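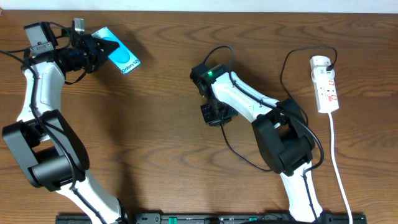
4.2 Old phones and the places they end up

I went into this part of the study expecting drawers. Everybody I talked to beforehand said "oh, mine's in a drawer", and I'd written drawers into the first draft of the coding sheet as if the matter were settled. Then the diaries started coming back from Pemberg and I had to tear that sheet up (well, save it under another name) and begin again.

A quick reminder of what we're working with. The Astov diaries gave us 3083 entries about small electrical things in the home, and 1335 of those mention a phone that is no longer somebody's main phone. I read all 1335 myself, then read the first 1000 again in May with the labels hidden, to see if I still agreed with me. Mostly I did. Where I didn't, it was nearly always over the word "spare", which people use for a phone they'd happily pick up tomorrow and also for one that hasn't been switched on in years.

So, drawers. They're there, of course, but what really jumps out is how often an old phone lives near a plug. People write about the shelf by the kettle, the end of the desk, the bit of floor behind the sofa where the extension lead comes out. One diary from the Prelarov flats calls it "the charging corner" and then, a few pages on, grumbles that the corner has moved to the other side of the room and taken all the phones with it! I loved that entry. It says a lot about how we store these things: the lead decides where the socket is, the socket decides where the charger goes, and the phone just follows.

Figure 4 has both halves of this on one wooden tabletop. There's the phone, with its light blue back and a circle design in a darker blue, and "Galaxy S3" printed near the bottom corner. Over on the right lies a white power strip with red switches. I kept coming back to those switches while I was sorting entries, as it happens, for a reason I'll get to in a moment.

The printed name matters more than I'd thought it would. When diary keepers could read a name off the back of a phone, they used it, and they used it almost like a first name. When they couldn't, they fell back on colour ("the blue one"), on whoever had owned it ("Mum's old one") or on what was wrong with it ("the one that won't hold a charge"). I made these into separate codes in Pinto, the labelling tool we used throughout, and I'm glad I did, even though it meant redoing a week's work. Phones known by name tend to be written about fondly. Phones known by their fault tend to be written about as something that ought to be dealt with, usually by another member of the household.

Now the switches. I visited 14 of the homes after the diaries were in, and I asked each household to show me how they'd go about finding out whether an old phone still worked. You'd think that's a two-minute job. But first you need the right charger, and then you need a free socket, and then (this came up again and again) you need to work out which switch on the strip goes with which socket. A strip with its own switches is handy when you want to turn one thing off without crawling under the table. It's also one more place for the test to go wrong. More than one person had decided a phone was dead, put it away, and later began to wonder if the socket had been off all along. I've done it myself.

I don't want to make too much of this. Fourteen homes is a small number, everyone in them had agreed to keep a diary about their gadgets, and that's already a particular sort of person. The visits also ran in the daytime, so I met whoever was in, and that may not be who does the tidying. What I'd be happy to stand behind is a smaller claim, that "dead" in the diaries shouldn't be read as a finding about the phone. It's a record of somebody's last try at it. In the tables that follow I've therefore kept "said to be dead" and "tried on the visit and wouldn't start" in separate columns, and the entries where I couldn't tell which was meant are left out of both.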